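Review: Ziller two-arm bench cell, after a season of looking after it

We bought the Ziller cell as a kit: an aluminum extrusion frame, a front rail with two arms, a vented panel across the front, and a tabletop you supply yourself. Ours is brown with white marbling, and the walls got pink leopard-print panels. Sorting practice has been running on it since December, mostly a yellow tray of children's garden tools.
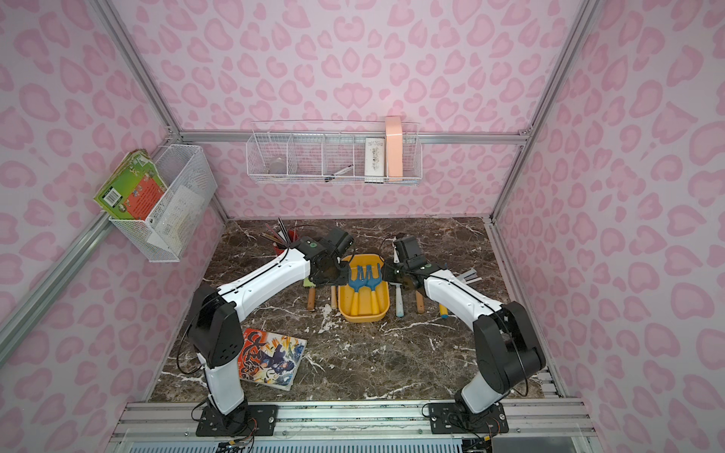 Asanka Khan
Bench technician, Umico

Assembly took me one Saturday and part of the next morning. The posts went together without trouble. Getting the front rail level was the slow part, and the manual gives it a single paragraph. If the rail is off, both arms are off, and you'll chase the error in software for days. Shim it first and then bolt down the base plates.

The plates are the best thing in the kit. Each arm sits on its own, so one can come off for service while the other stays put. I have had the right arm out twice and it went back close enough that a short recalibration fixed it.

Cabling is the weak spot. The wires are thin and the clips supplied are too few. A loop needs slack at the shoulder, but too much and it rubs on the link. I added soft ties and check them every 400 cycles – more often if the arms have been reaching to the back wall.

The grippers hold a thin upright handle well. Flat things lying on the table are harder, and I keep the finger pads wiped with a dry cloth. Pads are sold by Woo in packs of two and fit without filing.

We also hung wire baskets inside, one on the left post and a long divided one on the back rail. They're from Wemum, not part of the kit. They keep jars, pens and boxes off the table and still in reach of the arms. Check clearance at full extension before you hang anything there.

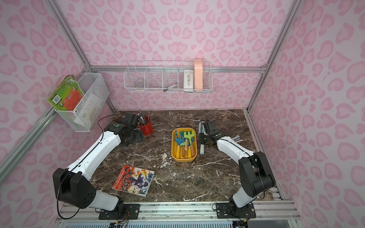

Support and spares

Ro-un Seol at Ziller answered my questions on the rail within a day and sent a better drawing than the one in the manual. Spare connectors took longer, two weeks. I would order a set with the kit.

I'd buy it again for light bench work. I would not use it for anything heavy, and I'd want more cable clips in the box.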